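Ultuvura clock kit: builder's guide
Section 2. Getting the table ready and looking after the gears
2018-05-08 — Candela Cifuentes
Reading time: 9 minutes

You've opened the box, you've found the bag of gears, and I know perfectly well that you want to tip them out and start. Please don't yet! Small metal parts roll, bounce and hide, and I've spent whole evenings on my knees with a torch looking for one that had gone under the skirting board. A cloth on the table fixes most of that, so we'll start there.

I use a plain grey woven cloth. Grey is dull, I grant you, but bright metal shows up well on it and it's easy on the eyes under a lamp. Twill is my favourite (the sort of weave with fine diagonal lines in it) and I like a piece 230 cm long and 100 cm wide, folded back where the table is smaller. An old towel won't do. The loops catch on gear teeth and you'll be picking fluff out of the clock for the rest of the week.

Laying the cloth

1. Clear the table completely. Mugs too, even the one you're still drinking from.

2. Wipe the table top and let it dry. Any grit left under the cloth will make a little bump, and a bump is just enough to set a gear rolling.

3. Shake the cloth out of doors if you can. Look it over on both sides for threads and specks, and go over it with a clothes brush if it needs it.

4. Lay it down from the back edge and bring it towards you. Keep hold of the front hem while you do this and pull gently, so the cloth goes down under a bit of tension.

5. Look for creases while you still have the hem in your hands. A crease that starts at one edge and fades away in the middle of the cloth is usually an old fold line. Lift the hem, pull, and lower it again.

6. If the hem comes down at a slant, leave it. I used to fuss about getting it square to the table and it makes no difference at all to the clock. 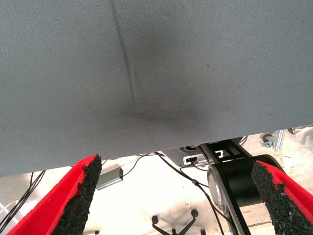
Page last changed: September

Grey twill shows every fold when the light comes across it, and a soft shadow can look much worse than it is. Run your palm over the spot. If you can't feel a ridge, carry on. If you can, take the cloth off and iron it from the back, then hang it over a chair until it's completely cool. Stubborn folds from the packet sometimes want longer, and I've left mine hanging for 45 minutes with a clothes peg on each corner before it behaved.

Note: tiny dark specks on a plain cloth are worth a second look before you put any gears out. Try one with a fingertip. Lint brushes off, a bit of grit will feel hard, and a mark in the weave won't move and can stay where it is.

Caution: don't let the cloth hang down where your knees or a chair arm can catch it. One tug and the whole lot goes on the floor. Marcelino Miranda, who wrote the first version of this guide, did exactly that with the strike train laid out in order, and his advice is to fold the spare cloth back under itself and hold it with two bulldog clips. I've done it his way ever since.

Setting out the gears

Now you can open the bag. (Hooray!)

7. Put a shallow dish on the cloth and open the bag over it. Cut across the top with scissors. If you pull the bag apart it goes all at once, and so do the gears.

8. Check the contents against the parts list in Section 1. Do this before you clean anything. If something is missing, write to us with the number printed on the lid and leave the rest in the dish until you've had an answer.

9. Take the gears out of the dish one at a time and set each one on the cloth, flat side down. Leave a finger's width between them. Gears that touch will hook their teeth together, and pulling them apart in a hurry is how teeth get bent.

10. Keep them in the order of the drawing on the back of the parts list, with the biggest at the left. You'll be reaching for them in that order in Section 3 and it saves a lot of turning back and forth.

How to pick one up

This bit gets skipped, and then I get letters about it! Hold a gear by its two faces or by the hub. The teeth should be free all the way round, or as much of the way as you can manage with your own particular fingers — mine are short and I do cover a few. What matters is that you don't pinch across the teeth, partly for the sake of the gear and partly because a fresh-cut edge can be sharper than it looks.

Whenever you're moving a gear or turning it over to look at it, do it low down and above the cloth. A drop on to cloth from a small height does no harm. A drop on to a hard floor might put a burr on a tooth, and a burr is something you'll hear ticking unevenly for months before you find it.

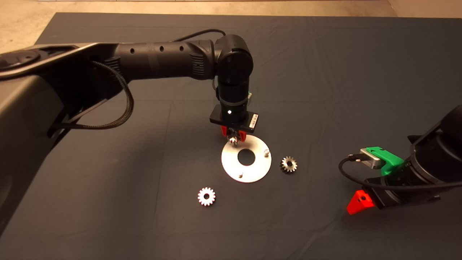 Small metal gear, teeth downwards, over the grey cloth.

11. Check the teeth. Hold the gear up so the light runs along the edge and turn it slowly. Clean teeth glint in the same way all the way round. A dull one may only be greasy, so wipe it and look again.

12. If a tooth feels rough, touch it once or twice with the fine stick from the tool roll and wipe the dust off well away from the cloth. Don't keep filing. A tooth that's still rough after that wants replacing, and we'll send you a new gear.

13. Drop each gear on its own pin without forcing it and give it a nudge. It should spin and come to rest by itself. If it grates, take it off and look down the hole for a scrap of packing, which has been the culprit nearly every time for me.

Caution: keep oil off the gears at this stage. There's a tiny bottle of Mundix oil in the kit and it's only for the pivots, in Section 5. Oiled teeth collect dust, and dust in oil wears like sandpaper.

Stopping halfway

You probably won't get it all done in one sitting, and there's no prize for it. If you have to leave the table, turn a large mixing bowl or a cake cover upside down over the gears and leave them where they are. Begoñe Aranda wrote in to say she folds the spare end of her cloth over the top, which I tried and didn't get on with, as the weave caught on a pin and brought two gears with it. If you have a cat, the cake cover.

When you need the table back for dinner, put the gears into an egg box in the same order and write the numbers on the lid in pencil. Please don't gather up the cloth by its corners like a picnic blanket. Everything ends up in a heap in the middle and you're back at step 9.

Looking after the cloth

14. When you've finished for the day, run your hand lightly over the whole cloth before lifting it. You're feeling for washers. They're thin and they lie very flat.

15. Lift the cloth from both ends, carry it outside and shake it over a tray.

16. Roll it up on a cardboard tube. Folding it only puts the creases back in.

Wash it on its own when it needs it, with no fabric softener, and let it dry properly before you roll it again. Section 3 starts with the back plate, and you'll want the small screwdriver and the first three gears from the left.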